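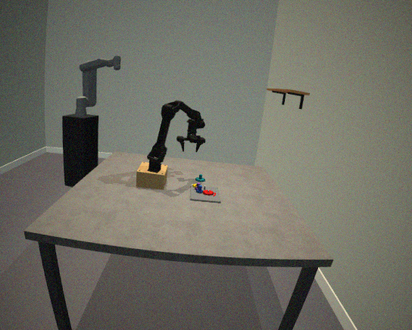 The tabletop workcell in Feken's simulator, with the arm raised above the table near the parts tray.

Feken Motion Planner, release 2
Reviewed by Delali Asamoah

Feken is a planning package for single robot arms, supplied with its own simulator. The review team ran 600 pick requests against the simulated tray over 36 hours, using the default settings.

Planning was dependable. Paths cleared the wooden mounting block with a sensible margin, and only 7 requests ended without a plan. Each failure produced a log entry naming the joint limit or collision pair involved - a clear improvement on the first release.

Grasp selection is less mature. Small pieces placed close together were often treated as one object, and the separation setting had to be adjusted by hand. The manual covers this setting in a single paragraph.

Scene editing is slow. Moving the tray requires a full reload, and the undo command does not extend to lighting or shadows.

The package is recommended for teaching laboratories. Sites handling crowded trays should test the grasp module before purchase.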